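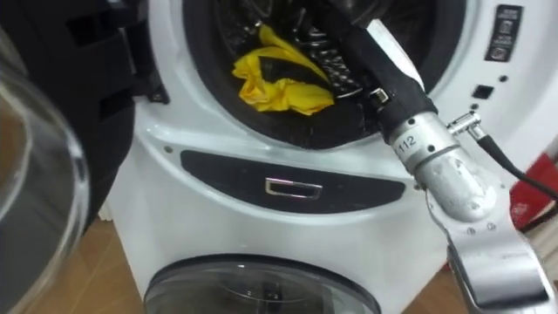 Eamon Hayes wanted to know how a small agency is supposed to answer a pitch brief that has no budget in it, and whether it is rude to ask. His post, in full:

We are a two-office shop and we've been invited to pitch for Wotovo, a laundry detergent brand. The brief is nine pages long. It covers tone of voice, the target household, the old tagline and what they dislike about it. There is no media budget and no production budget. The marketing manager said on the phone that they "want to see the thinking first." My creative director wants to go ahead and present a TV-led idea. I would like to get a number out of them before we spend two weeks on it. Has anyone pushed back on this and stayed on the list? Also, do you charge for the pitch work?

Posted 17 November 2022

Tuva Björklund
Ask, in writing, and ask for a range. Clients who won't give a figure will often tick a box. We send three bands and say we will scale the idea to whichever one they pick. We have done it on most pitches since I joined and were never dropped for it.

If they still refuse, write your own assumption on the first page of the proposal. Something like "This response assumes a first-year spend of X, including production." Then cost everything against X. When we pitched for Kelta we assumed too high, but they could see how we got there and asked us to cut it down. We ended up running radio and outdoor and no TV.

I would not present a TV-led idea with no number. Present an idea that works on a poster and show what it would look like on TV if the money is there.

On fees: ask whether losing agencies get anything. Some clients will cover costs if asked before the shortlist. After the presentation it is too late. Also find out how many agencies are on the list. If it is more than four I would pass.

Ese Sani
just ask them. worst they can say is no

Njål Hellström
I used to be on the client side at Eklund. When we left the budget out it was usually because it had not been signed off yet. So ask a second thing, which is when the budget gets approved and by whom. If the answer is vague, the pitch may be for a campaign that never runs. We had one of those. Four agencies presented in September and the launch was pulled.

I agree with Tuva about the bands, but keep the lowest one realistic or they will pick it.

Check who owns the ideas you show as well. Our standard letter said everything presented belonged to us, win or lose, and hardly any agency asked to change it. The ones that did ask got it changed.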